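Search this site... Search
Filed under: Workshop > Benches & Surfaces

How to Clean and Re-Line a White Gridded Work Board

A white board with a printed or drawn grid gets dull after a few months on the bench. Cleaning one takes an evening, most of it drying time.

You will need a soft brush, two cotton cloths, dish soap, a white eraser, a long steel ruler and a hard gray pencil. We use the Himmont 24-inch ruler, but any straight one will do.

1. Clear the board and brush toward one corner. Go along the inside of the rim, where grit collects.

2. Wring a cloth out in soapy water until it no longer drips. Wipe in the direction of the grid lines — never in circles. Foam or coated boards should not be soaked.

3. Wipe again with plain water and leave the board flat overnight.

4. Rub scuffs lightly with the eraser. Old dark marks may only fade. Stop if the surface starts to pill.

5. Where lines have worn away, set the ruler across two good ones and redraw with the pencil. Keep the pressure light.

A bare wood rim can be sanded with 120 grit. Tape the board edge first.

Sign up for the Zurker newsletter. Enter your email

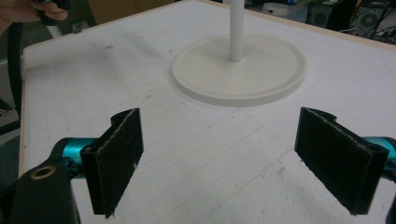 White board with gray grid lines and light wood rim. Scuff at left.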